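Small Retail & Main Street Forum > Data and Research > Door counters vs. card receipts

prakash_krishnan
Posted May 1, 2019
Hi all, longtime reader, and I finally have a question worth asking. We run a housewares shop on a corner downtown, and last October we put a Zindier counter over the door. It logged 2,208 people coming in that month, which made me very happy until I sat down with the register and found 800 sales. My brother-in-law says that's a terrible rate and we should be worried. I thought it looked pretty good for a store where folks like to wander and chat! Who's right? And do any of you trust these counters in the first place?

Clodness
Welcome, Prakash! Your brother-in-law can relax. Couples and families come in together and pay once, so you will never see one sale per head, and I wouldn't want to run a shop where I did. My one question is whether it counts your staff. Ours did for the whole first season, every coffee run and every trip to the mailbox, and I was so proud of those numbers too.

senthil_naidu
I'm going to disagree a little with Clodness, with affection. The rate matters less than the direction it's moving, and one month gives you no direction at all. I'd also want it split by hour. When I did that for my place, the slow stretch was right after lunch, so I moved the cleaning and restocking there and kept both of us free for customers later on.

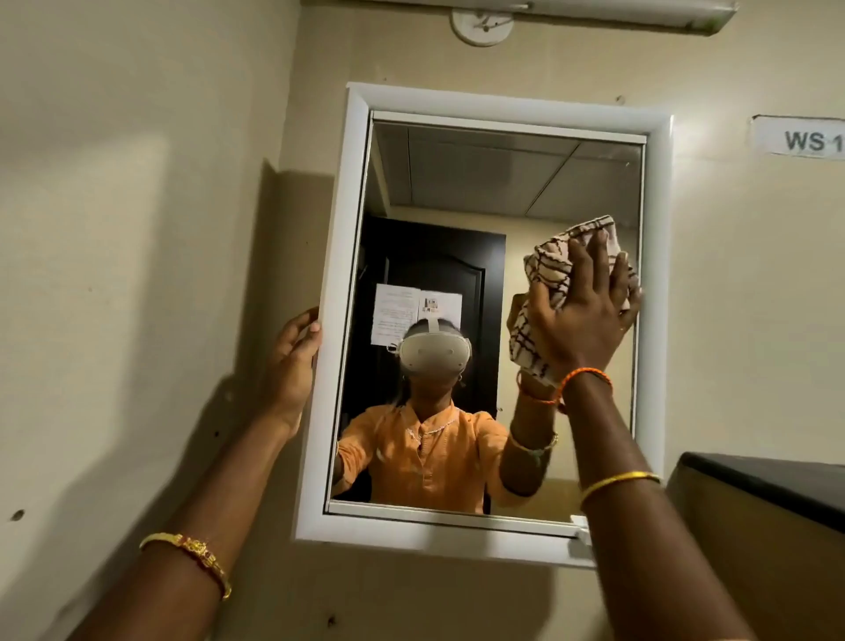
Giving the mirror a wipe with the checkered cloth

Small thing, but it made a difference to how the late afternoons felt.

drikow37
Respectfully, I think you're all being too kind to the gadget. I stood by my own door with a pencil for an hour and got 37 people, and the counter was off by 4. Maybe that's fine for a big box store. For a little place it bothers me – I'd sooner go by receipts and what I hear at the register.

senthil_naidu
Receipts can't tell you about the person who left without buying, though, and that's the person I most want to know about. If it's off by the same amount every day you can still compare one week with the next.

drikow37
If it's the same amount every day. I only stood there the once, I'll give you that.

prakash_krishnan
Thank you, all of you, this is so helpful. Clodness, I checked and yes, it counts us every time we go out to the sidewalk sign, oh dear. I'll try the pencil test on a busy day and a quiet one, and then pull the hourly report if I can find where they've hidden it.

Poojary
It's under Settings and then Exports, took me ages. Post your numbers when you have them, please, I'm curious how they compare with ours!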